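An Afternoon at the Dotmont Postal Museum

Jun 5, 2025

The Dotmont Postal Museum opens its back rooms to the public once a year, and this year I finally went. Admission was free, which put me in a forgiving mood. Parking was not, and that took care of the mood.

The museum occupies the old sorting hall behind the current post office, so you can look at how mail used to be handled and then walk next door and wait in line to see how it's handled now. We were let in through the loading dock in small groups and told to keep to the yellow line. The yellow line ran straight into a mail cart. We went around.

First came the route room. Before the railroad reached Dotmont, letters traveled from Cesby on horseback, a ride of 39 miles over the ridge, and the wall map marks every place where a carrier was known to have lost a bag. There are a lot of pins at the river crossing. One letter to the county land office spent a winter in a hayloft and was delivered in August with an apology written on the back. I have had mail this year that could have used the apology.

Next door is the cabinet from the Birhane general store, which served as the post office for a good stretch of the 1800s. It has 122 pigeonholes, each with a family name in brown ink. Several names have been crossed out and written in again, and our guide said this usually meant a quarrel over postage due. In those days the recipient often paid, so a man could refuse a letter from his brother-in-law and have it marked down as thrift.

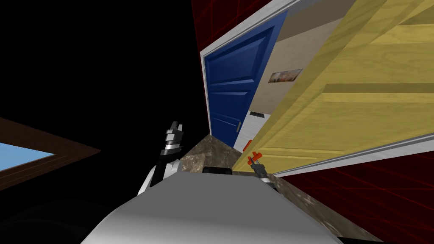 A woman in our group wanted to know why anyone would have paid for a letter before reading it, and said that her grandmother in Clilta used to hold envelopes up to the window to see whether they were worth the money. The guide said that postmasters knew this trick well and that some of them did the same thing before the customer came in.

The stamp room was the crowded part. Visitors could cancel their own souvenir envelope with a hand stamp, and the museum had printed 300 of them. By the time I reached the table they were down to the ones with the smudged eagle. I took two. The hand stamp is heavier than it looks and you only get one try, so mine says DOTMO.

The tour ended at the dead letter shelves, where the museum keeps 500 pieces that never found an owner. Most are addressed with great confidence to people like "Uncle, near the mill." They are still sealed, and the guide was firm on that point.

I mailed one of my smudged eagles to myself from the counter next door. It hasn't come yet.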